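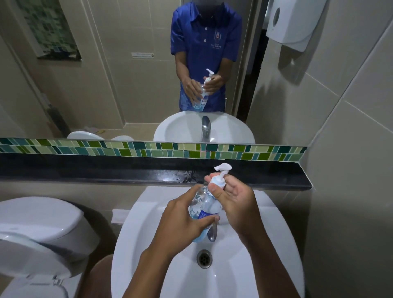 Is it worth buying a big refill pouch of hand soap when a new bottle with a pump costs hardly any more?
Mostly it is, provided you have a funnel and somewhere to keep the pouch where it can't fall over. I had neither.

I came to this late in life. For years I bought a fresh bottle whenever the old one started coughing air, and kept the empties under the sink in case I took up chemistry. Then Hazel Ridgeway came to stay, opened the cupboard looking for a spare loo roll, and asked how many of them there were in a tone I didn't care for.

So I ordered a pouch. Prodlow do one in a blue they call Lituson, a word I have looked up in two dictionaries without success. It smells like a swimming pool that has been on a nice holiday. The first attempt went down the outside of the bottle, along the windowsill and into my slipper. Kwesi Sowah, who was on the phone at the time, suggested rolling up a bit of baking paper as a funnel. Annoyingly, that worked.

What I have learned since January, for anyone who cares:

Don't fill it to the top. The pump has a long tube and the tube wants room, and it will make that room by pushing soap out over your cuffs.

Rinse the pump before it goes back in. Run warm water through it until it stops foaming. This takes longer than you think and you will feel foolish standing at the basin, pumping away at nothing.

Never top up thick soap with thin. I had an inch of the creamy sort left and poured the blue on top, and for three weeks it came out in alternate moods.

If the pump sticks down, twist it. If it still sticks down, swear at it and then twist it the other way.

Total saved so far, by my own sums and leaving out the slipper: enough for a sandwich. Hazel is back next month and I still haven't done anything with the empties.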